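Linen Folding Station - Safety and Condition Checklist, with Comments

Site: Vermeulen guest laundry, Building 1831, ground floor
Month: July
Inspector: Svetozár Kuruc
Checklist version: Drato short form, pages 1 and 2 combined

Marks used: OK / FIX / NOT CHECKED. I have added a fourth, DOUBTFUL, which the form doesn't offer and should.

1. Table stable, no rocking under hand pressure
OK. Leaned on all four corners. The last report said "slight movement at rear left." I couldn't get any movement out of it. Either somebody fixed it and didn't write it down or it was never there.

2. Table covering flat, clean, no trip or snag hazard
OK for now. The dark green cloth does the job and it is easy to see pale lint on it. I would like to know how often it gets washed. The log says "regularly."

3. Towels at station free of tears, pulled loops and loose hems
DOUBTFUL. The Gulitel hand towels are sold to us as good for 1000 washes. I have no idea how anybody would prove that, and the wash count on our side is a column of ticks with gaps in it. I went over one towel by hand and found no tears. One towel is a thin sample and I am marking it that way.

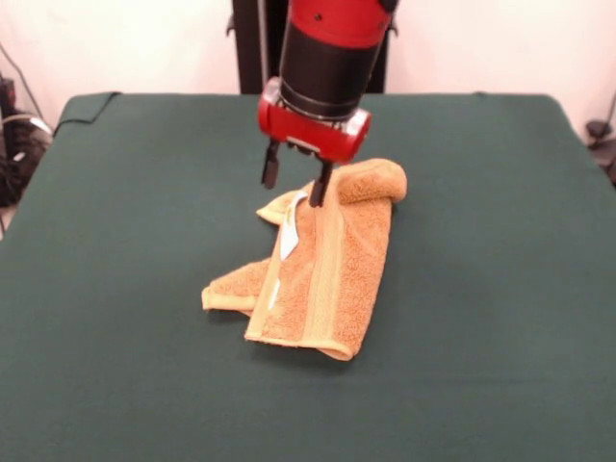 Item 3. Orange terry towel, care label showing along a fold.

4. Care label attached and readable
FIX. Attached, yes. Readable is another matter. The form wants the wash temperature confirmed from the label, and the entry in the log is 70 with no unit and no initials. I'll accept that figure when somebody holds the label under a lamp and signs for it. Until then, wash this batch on the setting in the Nomley binder.

5. Border band lying flat, not shrunk or puckered
OK, with a comment. The woven band is a smooth flat weave and the rest is looped pile, and in my experience the two don't shrink at the same rate. Supplier says this was solved. I have heard that before. Check again next quarter with a ruler, along the band and along the hem, and write both numbers down.

6. Towels laid flat before folding starts
FIX. The posted method says lay flat, smooth from the center out, then fold. A towel that starts as a heap gets folded as a heap, and the stack leans. I was told the flattening step "usually happens." Usually is not a mark on this form.

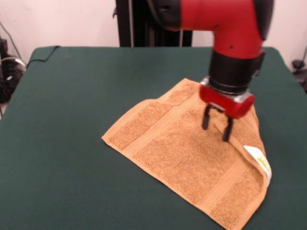
Item 6. Tan terry towel on green cloth, partly crumpled, one corner pointing out.

7. Corners matched at first fold
NOT CHECKED. No folded stack was ready at the time of my visit, 3:40 in the afternoon. The shift sheet already had this item ticked for the whole day. I crossed the tick out and put my initials next to it.

8. Shelf load within limit
DOUBTFUL. The shelf plate gives 3000 with the unit worn off. Nobody here could tell me if that is the shelf, the whole rack, or a part number. Keep stacks to two rows high until Drato sends the sheet. I asked for it in the spring as well.

9. Floor around station dry and clear
OK. Clear on all sides when I walked it. There is a mat rolled up by the door that belongs under the sink. Put it under the sink.

10. Lighting good enough to see stains and loose threads
OK on the table. Poor at the shelf end, where the finished stacks are supposed to get their last look. I don't believe much gets caught there. Move the last look to the table.

11. Hands and sleeves: no rings, loose cuffs or bracelets while handling terry
OK by report only. Loops catch on rings and the towel comes off worse, but so does a finger now and then. The sign for this is behind the door when the door is open, and the door is always open.

12. Hems checked on all four sides
DOUBTFUL. The procedure has this done after folding, when two of the sides are tucked inside. I have written this same comment on three reports. Do the hems first, while the towel is being opened out.

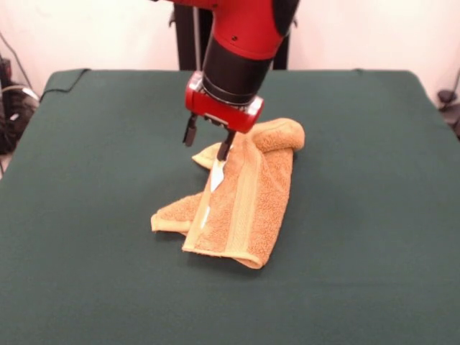
Comments and follow-up by Svetozár Kuruc
Linen and Room Safety, Vermeulen

I'm passing the station for use with items 4 and 6 open. That is a weaker pass than last time, and I suspect last time was generous.

On the towels themselves: the pile felt even and I found no bald patches. Fine. My trouble is with the paperwork, which claims a good deal more than anyone checked. A full page of ticks in the same pen, with the same slant, was not made over eight hours. If an item was skipped, write NOT CHECKED. It costs nothing and I won't complain about it.

To do before the next visit:
- Label on the orange towels read and signed for (item 4)
- Flattening step added to the shift sheet as its own line (item 6)
- Shelf sheet from Drato, with a unit on the number (item 8)
- Sign moved to the wall above the table (item 11)
- Hem check moved ahead of folding (item 12)

Items 3 and 7 to be repeated with a full stack, picked by me and not set out in advance.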